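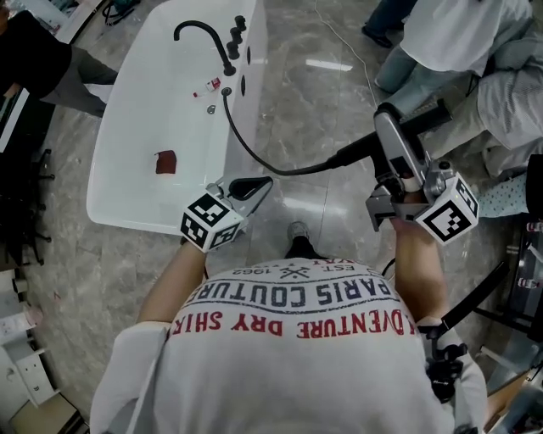 How long does it take to have a piece of clothing repaired at the new Flomell workshop?
Most small repairs, such as a hem, a button or an open seam, are ready after four working days.

FLOMELL OPENS CLOTHING REPAIR WORKSHOP IN BIRNNESS

For immediate release

BIRNNESS, April. Flomell, a company for the repair and alteration of everyday clothes, is pleased to announce the opening of its new workshop in Birnness. The workshop is located on Karam Street, in the former shoe store beside the post office, and it will receive its first customers this month. It is the second location of the company, after the shop near the river market, which remains open with the same hours as before.

In the past year the river market shop repaired 2,045 pieces of clothing. The largest part of this work was trousers and jackets, followed by knitwear and children's clothes. During the months before winter the waiting time became longer than the company wishes, and many customers from the northern side of the town asked for a place that they can reach on foot. The search for a suitable space took longer than was planned, and the company thanks its customers for their patience.

The Karam Street workshop has 12 sewing places, two cutting tables and a separate room for the washing and pressing of finished pieces. The large windows to the street were kept. Customers who are waiting can sit at the front, where the thread and the buttons are also stored and where it is possible to choose a matching color in daylight.

What is repaired

Flomell accepts clothes of all brands and all ages. The most usual services are the shortening of trousers, the replacement of zippers, the closing of holes in knitwear, new elastic in waistbands and new linings for coats. T-shirts and other cotton jersey are also accepted, which is not the case in every repair shop, as this fabric stretches easily under the needle and requires a different stitch. A T-shirt with a small hole at the side seam can usually be repaired while the customer waits.

Leather and fur are not accepted in Birnness at this time. Wedding clothes are accepted after a personal appointment only, and the customer is kindly asked to come early, at the latest two months before the event.

All pieces should be washed before they are brought in. If this is not possible, the workshop can wash them for an additional fee, and the repair will then need one day more.

Prices and orders

The price is always given before the work begins. The price list hangs at the counter and contains 78 standard repairs, from a single button to a full coat lining. For work that is not on the list, the customer receives a written offer. If the customer decides not to accept the offer, there is nothing to pay.

Each order is entered in Ultance, the order book which Flomell already uses at the river market. The customer receives a paper slip with a number and, if desired, a text message when the piece is ready. Pieces can be brought to one location and collected at the other without extra cost. The transport between both shops takes place every evening after closing.

Finished clothes are kept for three months. After this time the company will contact the customer once more before the clothes are given to a local charity.

Evening courses

Beginning in the fall, the workshop will also offer evening courses in simple hand repair. The first course is intended for persons who have never used a needle and consists of four evenings. Participants learn how to sew on a button, how to close a seam, how to mend a sock and how to attach a patch from the inside of the fabric. Needles, thread and practice fabric are included in the price. Participants are welcome to bring one piece of their own, but it should be something that they can do without for the duration of the course.

A second course, on the use of a household sewing machine, is in preparation. The dates will be published at the counter of both shops.

Employment

For the new location Flomell is looking for two more sewing workers and one person for the counter. Experience with industrial machines is useful for the sewing positions. For the counter, good knowledge of fabrics is more important than experience in sales. Applications may be handed in at either shop.

Opening hours

The workshop on Karam Street opens at 9 a.m. and closes at 6 p.m. on working days. Between noon and 1 p.m. the counter stays open, but fittings are not possible. Parking in front of the building is limited to short stops for loading. The bus stop is on the opposite side of the street, and the entrance has no steps.

About Flomell

Flomell repairs and alters clothing for private customers and for small businesses, among them restaurants and hotels which send their work clothes regularly. All sewing work is done in the company's own workshops.

Press contact: Flomell, Karam Street, Birnness. Members of the press who wish to visit the workshop are asked to announce their visit at the counter one day before.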